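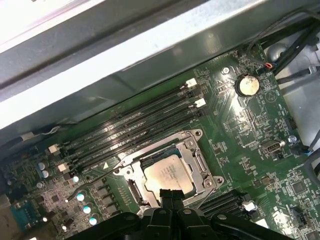
Organización de Computadores
Apuntes de la sesión 5: la jerarquía de memoria
Escuela Técnica Storkberg, sede Macedo

Imprimir | Enviar por correo electrónico

1. El problema

En la sesión anterior hemos supuesto que el procesador pide un dato y lo recibe en el mismo ciclo. Esta suposición era cómoda para dibujar el camino de datos, pero tenemos que abandonarla hoy. La memoria principal es mucho más lenta que el procesador, y la diferencia ha crecido durante décadas. Si cada instrucción de carga tuviera que esperar a la memoria principal, el procesador pasaría la mayor parte de su tiempo parado.

Una memoria rápida es cara por cada bit y ocupa mucha superficie. Una memoria grande es más barata por bit, pero responde más despacio. La solución que se adopta casi siempre es colocar varios niveles, de manera que el nivel pequeño y rápido contenga una copia de lo que el programa está utilizando en este momento. De arriba hacia abajo: registros, caché, memoria principal, disco.

2. La localidad

La jerarquía funciona solamente porque los programas no piden direcciones al azar.

Localidad temporal: si una posición ha sido utilizada, es probable que se utilice otra vez dentro de poco tiempo. El contador de un bucle es el caso más claro.

Localidad espacial: si una posición ha sido utilizada, es probable que se utilicen también sus vecinas. Por esta razón la caché no copia un dato suelto, copia un bloque entero.

Consideren una matriz de 200 filas y 200 columnas, guardada por filas, como en el lenguaje C. Si el bucle interior recorre las columnas, cada bloque que llega a la caché se aprovecha completo. Si intercambiamos los dos bucles, el resultado de la suma es el mismo, pero el programa salta de una fila a otra y de cada bloque puede utilizar un solo elemento antes de perderlo. En el simulador Hideck se puede observar esta diferencia sin cambiar nada más que el orden de los bucles.

3. El tiempo medio de acceso

Vamos a llamar acierto al acceso que encuentra su dato en la caché, y fallo al que no lo encuentra. La fórmula que utilizaremos en todo el curso es:

tiempo medio = tiempo de acierto + tasa de fallos × penalización

Tomemos una caché que responde en 5 ns, con una tasa de aciertos de 95 %, y una penalización de 200 ns para ir a la memoria principal.

tiempo medio = 5 + 0,05 × 200 = 15 ns

Se ve que el fallo, aunque ocurre pocas veces, aporta dos tercios del tiempo total. Muchos estudiantes escriben en el examen 0,95 × 5 en el primer término. Esto es correcto únicamente si la penalización se define de otra forma, incluyendo también el tiempo de buscar en la caché. Por favor, indiquen siempre qué definición están utilizando.

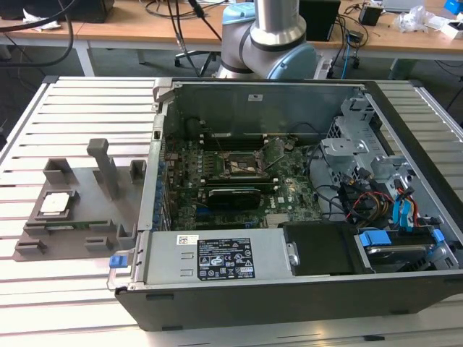 Cuadernos de Storkberg, n.º 30, pág. 5

Añadimos ahora un segundo nivel de caché, que responde en 30 ns y resuelve el 95 % de los accesos que le llegan. La penalización del primer nivel ya no es fija, hay que calcularla:

penalización del nivel 1 = 30 + 0,05 × 200 = 40 ns
tiempo medio = 5 + 0,05 × 40 = 7 ns

Atención con la tasa de fallos del segundo nivel: es una tasa local, medida sobre los accesos que llegan a este nivel. La tasa global es el producto de las dos, es decir 0,25 %.

4. Dónde se coloca un bloque

Correspondencia directa: cada bloque tiene un único lugar posible. Es sencilla, pero dos bloques que comparten lugar se expulsan mutuamente.

Totalmente asociativa: el bloque puede ir a cualquier lugar. Hay que comparar todas las etiquetas a la vez.

Asociativa por conjuntos: el bloque tiene un conjunto fijo, y dentro del conjunto puede ocupar cualquier vía.

5. Para la próxima sesión

Repitan el cálculo del apartado 3 con una tasa de aciertos de 90 % en el primer nivel. Después, hagan los ejercicios de correspondencia de la colección Burker, sin la parte de escritura diferida, que no hemos visto todavía.

Última actualización: lunes, 6 de noviembre de 2023

Comentarios (3)

grupo_tarde: En el apartado 3 me salían 14,75 ns y no entendía por qué. Era el 0,95 delante del 5. Gracias por el aviso.

mcl_02: ¿La tasa global entra en el examen o solo la local?

El autor de los apuntes: Entran las dos. En el enunciado estará escrito cuál se pide.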